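**Ticket 2099** -- Donuner planner rejects retreat after place
Component: planning scene / attach and detach
Raised by: Wodovura, Dorna cell
Assigned to: Eleni Hoxha
Status: fix on branch, waiting for review

The plate shuffle job on the Dorna cell stops with `START_STATE_IN_COLLISION` when the planner is asked for the retreat move after a place. It happens in simulation with the CRX-5iA model and the standard plate board. It doesn't happen on every place, only where the target slot has the tall box as a neighbour. Places in the left-hand column are fine.

Renders from the sim:

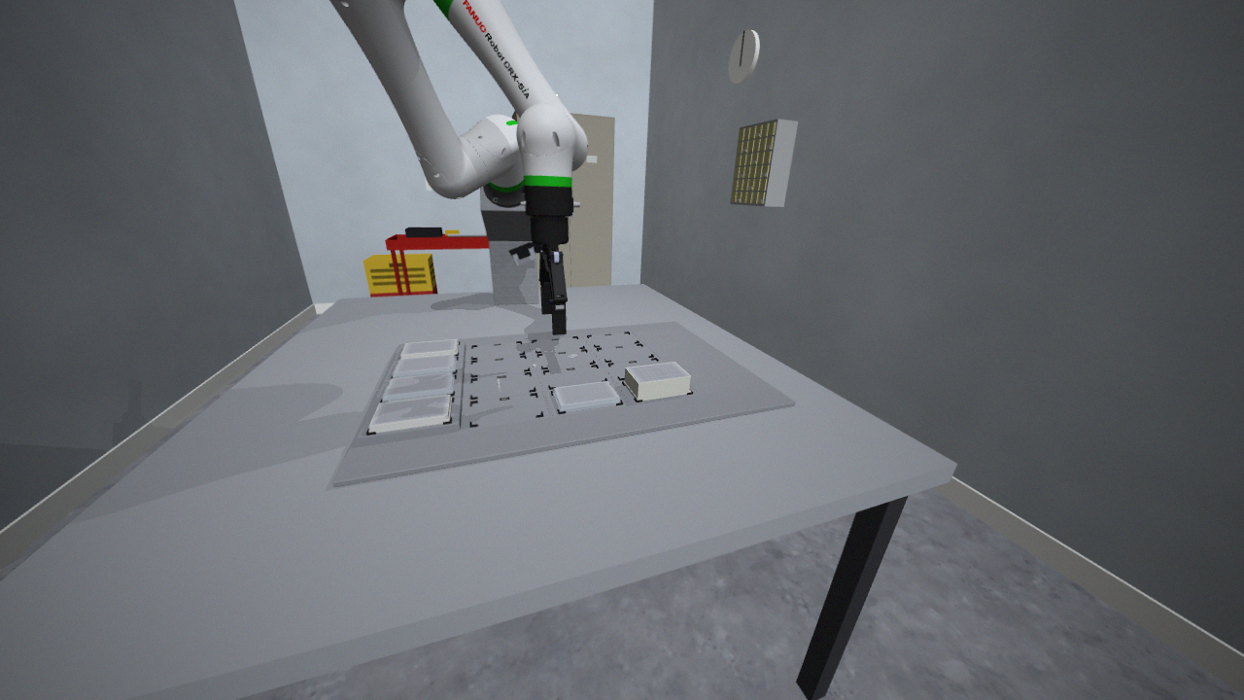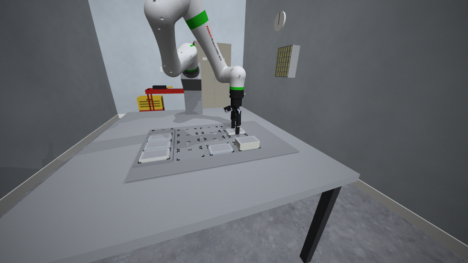
The second render has the gripper down at the small tray behind the tall box, and that slot is the one that fails. 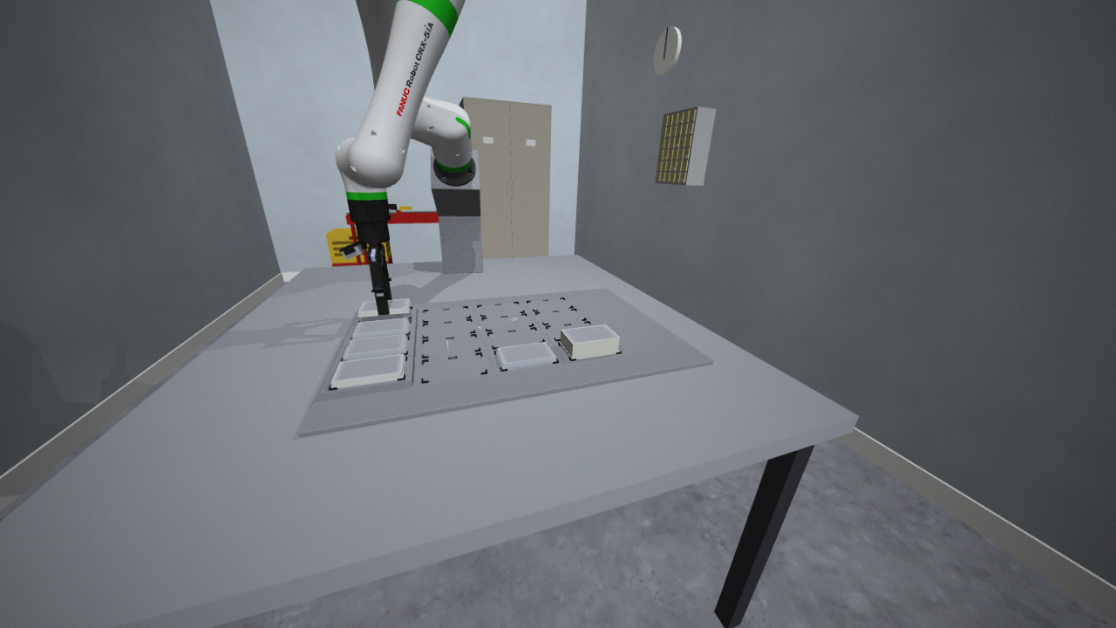 ## What the customer reported

Copied from the original message, shortened a bit:

> We run the shuffle job overnight in sim before we release a new plate layout. Since we moved to Donuner 2 the job stops part of the way through. The error says the start state is in collision, but when we open the viewer nothing is touching. If we press Resync and then Continue, it carries on and finishes. We can't have someone pressing Resync all night.

They attached the job file, the board layout and a log. The log ends at step 51, a retreat of 40 mm straight up from the slot behind the tall box.

## Steps to reproduce

1. Load the Dorna cell in Visser with the board layout from the ticket.
2. Start the planner with the default settings. Don't load a saved scene, it hides the fault.
3. Run the shuffle job from the beginning. Starting from step 51 does not reproduce it.
4. Wait for the place behind the tall box.
5. The gripper opens, the executor asks for the retreat, and the planner returns `START_STATE_IN_COLLISION`.

Expected: retreat is planned and the job goes on to the next pick.

## Log

**Tuesday, 09:20.** Reproduced at the first attempt with the customer's files. Same step, same error. Pressed Resync and Continue and the job finished, as they said.

**09:45.** First guess was the finger meshes. The collision model for the gripper was swapped when we moved to the new version, and the new fingers are slightly fatter. Put the old meshes back and ran again. Same error at the same step. Put the new ones back.

**10:30.** Turned on contact reporting. The pair it names is `plate_carried` against `box_tall`. So the fingers aren't in it at all. `plate_carried` is the name the planner gives to a plate while it is attached to the gripper, and by this point it should have been detached and gone back to its own name.

**10:50.** Checked Visser separately. It has the plate released and resting in the slot, under its own name. The two sides disagree: the simulator thinks the plate is on the board and the planner thinks it is still in the fingers.

**11:40.** Lowered the padding on attached objects to zero. The error goes away and the job runs to the end. This is NOT a fix. The planner still has `plate_carried` attached all the way through the retreat and only drops it at the next pick. It just isn't close enough to the box to count as a contact any more. With zero padding I would also expect trouble on the real arm, so please don't pass this on to the customer as a workaround.

**13:15.** That explains why the left-hand column never fails. The plate is still wrongly attached there after a place, but all its neighbours are low and the padding doesn't reach them. The fault is on every place in the job -- we only see it next to the box.

**14:05.** Read through the executor. In the old version the sequence was open gripper, send detach, wait for the reply, ask for retreat. In the new one, detach is sent on the scene topic along with all the other scene updates, and nothing waits for it. The retreat request goes out on a different channel and normally gets there first. The planner takes a copy of the scene when the request arrives, so it plans with the old one.

**14:30.** Added a sleep between detach and retreat to check the theory. No error. Took the sleep out again, error came back.

**15:10.** That leaves the question of why starting from step 51 works. With a short job the scene topic has almost nothing on it and the detach gets through in time. When the job has been going for a while the camera pose updates from Visser fill the same queue and the detach sits behind them. Turned the pose updates off and ran the full job: passed. Turned them on: failed.

## Cause

Detach is asynchronous and the retreat request doesn't check which version of the scene it is planning against. On a busy queue the planner uses a scene where the plate is still attached to the gripper. Padding on the attached plate then overlaps the tall box.

Resync clears it by pulling the full scene from the simulator in one go.

## Fix

On branch `scene-stamp`:

- Each attach and detach now returns a scene number.
- The executor puts that number in the next planning request.
- The planner won't take its copy until the scene has reached that number. If it times out it returns a new error, `SCENE_NOT_READY`, so it can't be mistaken for a real collision.
- Camera pose updates moved to their own topic. They had no business being in the scene queue.

Padding is back at the default. Finger meshes are unchanged.

## Tests

- Full shuffle job, pose updates on: passed.
- Full shuffle job with an artificial delay on detach: passed, with a visible pause before each retreat.
- Same, with the delay set longer than the timeout: stops with `SCENE_NOT_READY`, as intended.
- Tall box put deliberately in the path of the retreat: planner reports a collision and names the right pair. I wanted to be sure we hadn't just stopped checking.
- Starting from a saved scene: passed, but the scene number starts at zero and the viewer prints a warning. Harmless. Raised separately.

Not tested on hardware. The customer has only seen this in sim and I haven't got time booked on a real arm.

## Reply sent to customer

> We have found the cause. After a place, the planner could be working from an out-of-date scene in which the plate was still held by the gripper. Your layout and job file are fine and you don't need to change either of them. Until the update is ready, please add a `resync` step after each place in the job file. It makes the job slower but it can run unattended. Please leave the padding setting as it is.
>
> Eleni Hoxha

**Friday, 10:00.** Customer confirms the `resync` step got them through an overnight run. They asked if the same thing can happen on a pick, with the attach arriving late. Yes, it can: the planner would lift the plate without knowing it was there, and no error would be raised. The branch covers attach as well, but there is no test for it yet. Adding one before review.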